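Skellville College of Further Education
Introduction to Digital Photography
Handout 4: Shutter Speed and Camera Movement

Purpose of this handout

These notes accompany the fourth lecture of the course and should be read before the practical session. Students are expected to know already how aperture and sensitivity affect exposure, as set out in Handouts 2 and 3. The terms used there are not explained again.

1. What the shutter speed controls

The shutter speed is the length of time for which the sensor receives light. It is written in seconds or, more often, as a fraction of a second. On most cameras the display leaves out the upper part of the fraction, so that 200 stands for 1/200 of a second. Whole seconds are shown with a double mark after the figure. Students frequently confuse the two, and a setting of 2 is not the same as a setting of 2". Check the display before each exposure until the habit is formed.

Each full step in the scale halves or doubles the light. A change of one step in shutter speed may be balanced by a change of one step in aperture, and the picture will be equally bright, although depth of field will differ.

2. Two kinds of blur

Subject blur occurs when the thing photographed moves during the exposure. It affects only the moving parts, and the background remains sharp.

Camera shake occurs when the camera itself moves. It affects the whole picture, often in a single direction, and small points of light are drawn out into short lines.

Neither should be confused with an error of focus, in which some other distance in the picture will usually be found to be sharp. Where an entire picture is soft, the cause cannot always be settled by looking at one exposure, and a second should be made from a firm support for comparison.

3. Choosing a speed for the hand-held camera

The customary rule is that the figure in the shutter speed should be no lower than the focal length of the lens in millimetres. A lens of 80 mm therefore calls for 1/80 of a second or faster, and a lens of 200 mm for 1/200. On cameras with a smaller sensor the focal length should first be multiplied by the crop factor given in the manual.

The rule is a starting point. Stabilised lenses permit slower speeds, but stabilisation has no effect on the movement of the subject. Cold hands, wind and tiredness all call for a faster setting.

4. Plain surfaces and level edges

A plain surface offers little detail by which to judge sharpness. Attention should be given to its edges and to any pattern it carries. The same edges show whether the camera was held level, and a slope of a few degrees that passes unnoticed in a busy street view becomes plain against a blank wall.

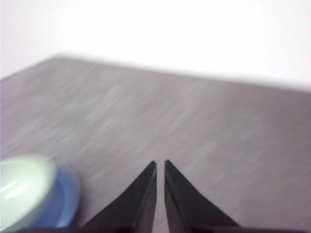 Fig. 1. Grey tabletop and white wall. Note the soft far edge and its slope to the right.

Tilt may be corrected afterwards by rotating the picture, at the cost of some area at the corners. Blur is much harder to correct, and sharpening in software should not be relied upon for assessed work.

5. Practical exercise

Working in pairs, make 11 exposures of one stationary subject, starting at 1/200 of a second and lengthening the exposure by one third of a step each time. Keep the aperture fixed and adjust the sensitivity as required. Repeat the series with the camera on a tripod, using the self-timer. Record the settings on the sheet provided.

Prints are to be made in the Mokoena Building and handed in with the record sheet. Work submitted without a record sheet will be returned unmarked.

Reading: course reader, chapter 5. Handout revised August 18, 2021.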